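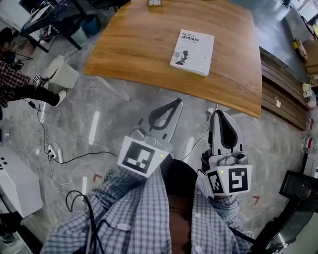
Lastosa, August

Up before the heat again. By half past six the window side of the flat was already bright, so I pulled the shutters most of the way and left a hand's width open for air. Coffee, toast, the end of the apricot jam. I need to buy more, or remember to ask Lurdes if she still has any put up from last year.

The main thing today was the table. I have been meaning to clear it since I came back from Plavano, and every evening I have eaten at one corner with the rest of it buried. So I did it all before lunch. Post in one pile, receipts in another, the chargers in the drawer where they should have been anyway. There were 13 envelopes I hadn't opened. Two mattered, and one of those was the water bill, which I paid straight away on the phone. The rest went in the paper bag by the door.

I left the white book out, the one on robot perception with the drawing of a head in profile on the cover. Everything else I own on the subject is in English, and my Chinese is slow, so I had put it off. I like the cover. It's plain black and white, and it looks good on that orange-brown wood, better than the pile of catalogs did. The little square tray with the brown rim stayed as well, up at the far edge. I put my keys in it at night and then I know where they are in the morning.

With the top clear I could see how dull the wood had gotten. I wiped it down with a damp cloth and then a dry one, going along the grain. There is a ring near the curved corner that won't come out. I think it dates from the winter, when Ghanem stayed and we had the big teapot going all day. I rubbed at it for a while and gave up. Notari's, the hardware place on the hill, sells an oil that is supposed to help with rings. I'll look at the price when I'm next up there.

Lurdes Calado came by at noon to return the folding chair. She stood and looked at the table and said she had forgotten it was that color. Then she asked what the book was for, and I told her I wanted to get through the first chapter by the end of the month. She said the same about her tax papers. She stayed for a glass of water and told me about her sister's roof - they have taken the tiles off the back half and now the roofer isn't answering his phone.

Too hot to go out in the afternoon. I slept a little and then read. The book runs to roughly 270 pages and I managed four, with the dictionary open the whole time. I am writing the words I don't know on the backs of the old envelopes, so I fished a few of them out of the paper bag.

Supper was cold rice and tomatoes. I sat in the middle of the table for once. Tomorrow the shelf in the hall, if it cools down - there are shoes on it I haven't worn since Plavano.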